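Week 6 handout: pick and place in the simulator

Hi all! Notes from Sunday's build session, plus what I'd like you to have ready for next time. If you missed it, Heather Purves has the login sheet for the lab machines, so grab that from her first.

We're moving on from single-arm reaching to the two-arm kitchen task. Your team (Jemau, Cotesar or Yensuk) gets its own copy of the Giteditz scene, so please don't save over anyone else's — we lost a whole evening to that in April. Each episode runs for 800 steps and then resets by itself.

Start with the grasp. Come in slowly, close the fingers, wait 15 steps, and only then lift. I know the wait feels silly, but half of you were yanking the arm up while the fingers were still closing! Once the lift looks steady, work on the carry, and keep the other arm parked well over to the side until you need it.
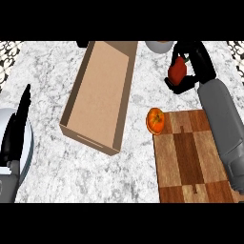

For grading I'll run your policy 100 times with the objects shuffled, and you need 60 clean placements to pass. A clean placement means the pepper ends up in the cardboard box and the gripper has let go of it. Dropping it in from way up high counts too (I'm not fussy), but bouncing it off the wall and onto the counter doesn't.

Bring your logs and one failed run you can't explain. We'll go through those together before anybody changes more code.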